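4.3 Recording examples: table clearing

Each example is one full run by one operator. The Messina set needs 156 accepted runs.

1. Set out the cup, bowl, spoon and fork near the front edge of the table.
2. Start the Zatix recorder and wait 8 seconds before moving either arm.
3. Close the left gripper on the rim of the bowl.
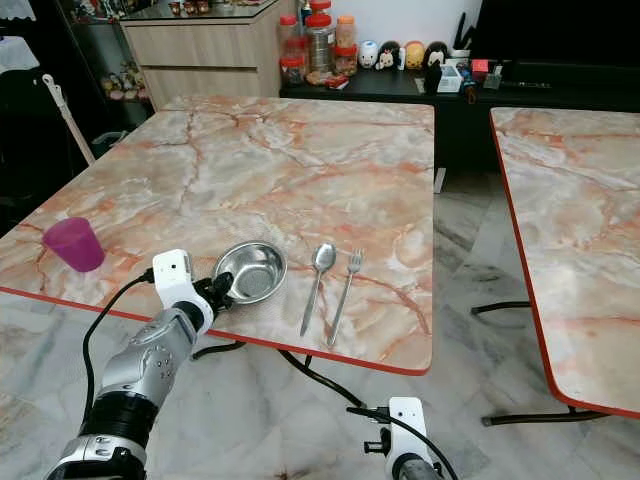 Fig. 11. Left gripper on bowl rim

4. Turn the head towards the second table at a steady rate.

Note: Frames blurred by head movement are kept. Do not trim them. 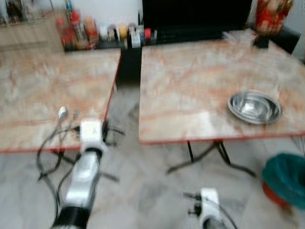 Fig. 12. Head view with motion blur, bowl on right-hand table

5. Open the gripper fully before moving to the bin.
6. Check the wrist view. Both fingers must be in shot.
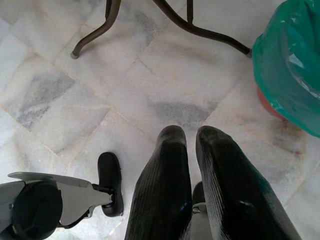
Fig. 13. Wrist view, fingers open, bin at upper right

CAUTION: Keep the arm cables clear of the table legs.

7. Stop the recorder and enter task code 31. Report rejected runs to Melquiades Rosales.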